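4. Keeping Things in the Kitchen: Findings

4.1 The drawer that is always full

We began the study expecting to write about food waste. We ended up writing about bags, bowls and tubs, which is what happens when you let people talk. Of the 1,229 diary entries we collected in the town of Fillmont, a good share had nothing to say about what was eaten or thrown out. They were about what it had been put in. One respondent gave a full page to a lid.

The diary form, adapted from the Iltari household schedule, asked each participant to note every item of produce brought home, where it was first set down, and where it was found next. The second question proved easy. The third produced what our coders came to call "the migration literature." Lemons were the great travelers. A lemon might begin in a shopping bag, move to a fruit bowl for the sake of appearances, retire to the fridge door, and be discovered in February behind the mustard. Onions, by contrast, stayed where they were dropped and were written about with something close to respect.

We had supposed that households would own a system and depart from it. Most owned the departures and supplied the system when asked. When respondents explained why the tomatoes lived on the windowsill, the explanation tended to arrive well after the tomatoes. Mösli (in a remark made over the coding sheets, and printed here with his consent) compared the interviews to asking a cat about its schedule. 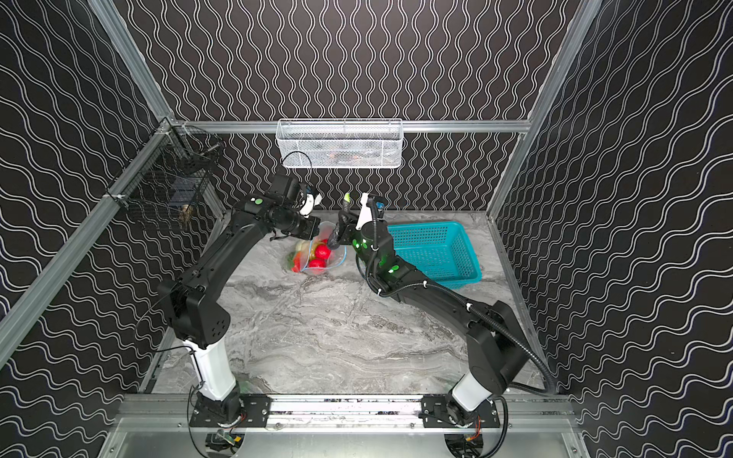 Three patterns came up often enough to be coded. The first we labeled "parking," in which an item is set down for a moment and the moment lasts a week. The second was "nesting," in which one container is placed inside another with no clear gain to either. The third was "promotion," in which packaging meant to be thrown away is kept, washed, and slowly given the rights of real kitchenware. Margarine tubs were promoted most. Glass jars were seldom described as promoted at all, and several respondents were offended by the suggestion that their jars had ever been trash.

Parking was the most common of the three and the least defended. People who would argue at length for a nested colander gave up at once when asked about the bag on the counter. "It's just there for now" appeared so regularly that we gave it its own code, JTFN, and then had to split the code when one coder pointed out that some speakers meant the bag and others meant the house.

4.2 Visibility and its discontents

Earlier work on home storage, including our own pilot in Turkar, took it for granted that food which can be seen will be eaten. The idea is appealing and sells a lot of clear boxes. Our diaries offer it only limited comfort. Participants who moved their vegetables into see-through storage reported looking at them more. Looking was, for many, the whole of the transaction. One woman described a bunch of radishes she had "kept an eye on" for so long that she felt it would be rude to step in.

The trouble seems to lie in what being visible does to the person doing the viewing. A closed drawer makes no claims. A clear one makes a small claim each time the door is opened, and people are good at not hearing small claims. By the second week of the diary period, respondents with clear storage were describing its contents from memory, and describing them wrongly, while standing in front of it.

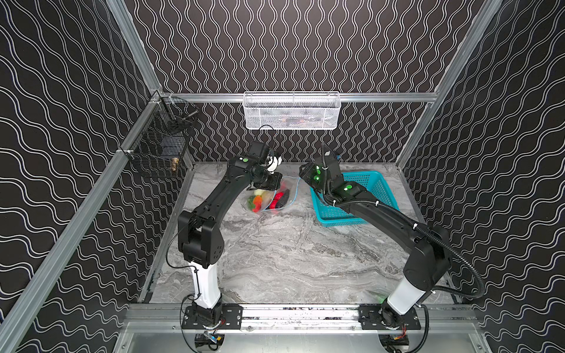 Bags deserve separate treatment, since they gave the coders the most grief. A bag may be open, shut, or in the wide territory between, and the diaries leaned hard on the territory between. The clear kind with a zip-style closure is the clearest case: the one in Figure 2 has a blue closure and is partly open, a state for which our first coding sheet had no box. It offered "sealed" and "unsealed," and our respondents, given the choice, wrote in the margin. "Mostly shut" was popular. So was "shut in spirit." We revised the sheet to a scale of 5 positions, which satisfied the reviewers and made the coding slower.

What the revised scale showed was that the middle positions had social meaning. A bag left partly open was read by others in the household as an offer, or as a task someone had started and would therefore finish. In shared apartments it was read as evidence. A respondent in the Naidu building kept a running account of one bag of snap peas over eleven entries, each naming a different suspect, and we have not been able to reconcile it with the accounts of her roommates, one of whom denies that there were ever any peas. 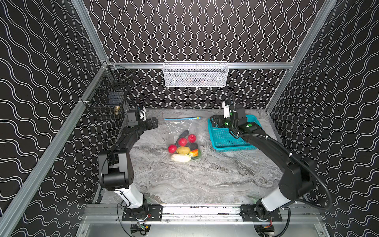 Shared kitchens in general strained the form. It had been designed on the belief that a kitchen has one person who knows where things are. In family homes this person existed and was tired. In apartments the knowledge was spread across the tenants in pieces that did not fit together, so that one person knew there were carrots, another knew which shelf, and the third had eaten them. We have kept these households in the sample, though they make the averages harder to love.

4.3 Limits

Our participants knew they were being asked about storage, and some tidied. We can tell from the first day's entries, which are written in a neater hand and mention labels. By the fourth day the labels have gone. Participants were paid in grocery vouchers, which may have raised the number of lemons.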